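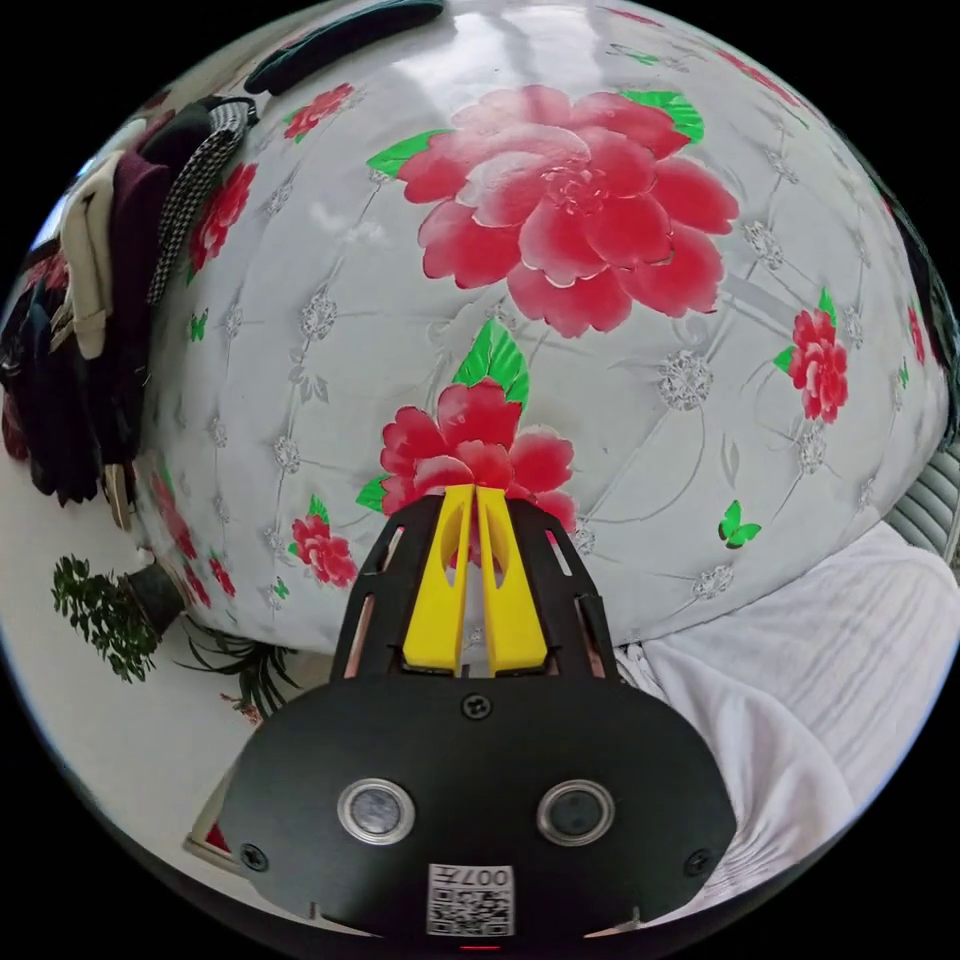

Attachment 1: red peonies on white quilting, silver rosettes where the stitch lines meet

Home Tickets Knowledge Base Forum Downloads Sign in

Thin white line between repeats in exported pattern tile
Product: Dodeck, desktop
Add-on: Nutari repeat tools
Opened by: Rekha Bisht
Handled by: Kittipong Chaimongkol
Status: Solved

Rekha Bisht
Hi all! First, I'm having a wonderful time with the repeat tools, and I've drawn more flowers since December than in all my years before that. The problem is with export. My design is a peony repeat over a diamond grid, each diamond 23 mm wide and 8 of them across the tile. In the preview window it's perfect. When I export at 600 dpi and lay the tiles side by side in another program, there's a very thin pale line down every vertical join. The horizontal joins are fine.

What I've tried so far:
- Restarted, same line
- Exported as TIFF and then PNG, same line in both
- Hid the flower layer, line still there in the pale gray background
- Turned off the 2 mm bleed, line still there

The fabric shop prints straight from my file, so I'd love to get this right before I order a sample.

Kittipong Chaimongkol
Hi Rekha, thanks for such a thorough list, it saves us a lot of back and forth! Hiding the flower layer was a great test. Could you send me the project file, and tell me whether "Smooth edges" is checked in the export box? Also, is the tile size locked to millimeters or to pixels?

Rekha Bisht
File sent. Smooth edges is checked (I never touched it, so I guess it comes that way). Size is locked to millimeters. I also tried unchecking Smooth edges just now, and the pale line went away, but my petals came out jagged, and there's a tiny jump in the diagonal lines where the tiles meet. Closer!

Kittipong Chaimongkol
That's exactly the clue I was hoping for. I opened your file and got the same line on the first try, which always makes my morning.

Your tile width in millimeters doesn't come out to a whole number of pixels at 600 dpi. The last column of pixels is only partly covered by the artwork, so Smooth edges blends it with the empty canvas, and you get your pale line. With smoothing off, the column gets rounded instead, and the diagonals jump a little. Your tile height happens to land on a whole pixel, so the horizontal joins look clean.

Please try this on a copy:
1. Open Tile Setup and change the lock from millimeters to pixels.
2. Click Round to Whole Pixel. Leave "Scale artwork with tile" checked.
3. Turn Smooth edges back on.
4. Export, and check the join at full zoom.

Your diamonds will change size by far less than the width of a thread.

Rekha Bisht
It worked!! I zoomed in as far as it goes and can't find the join at all. Petals are smooth again too. One leftover question: do I turn the bleed back on?

Dilek Bozkurt
Jumping in from the print side. For a file that the shop repeats for you, leave the bleed off, or they'll be repeating the bleed as well. Put it back on for single panels like cushion fronts. And do order the small sample, reds can shift quite a bit on cotton and it's so satisfying to tweak them with the real cloth in your hand.

Rekha Bisht
Bleed off, got it. Sample ordered, and I nudged the leaf green a touch warmer while I was in there. Thank you both so much!

Kittipong Chaimongkol
Lovely. I've passed a request to Katsuhiko Yokoyama on the Nutari side for a warning in Tile Setup whenever a size lands partway through a pixel. He likes the idea and has added it to his list, no release date yet. Marking this one solved. Reply here if the sample shows anything odd and the ticket will reopen.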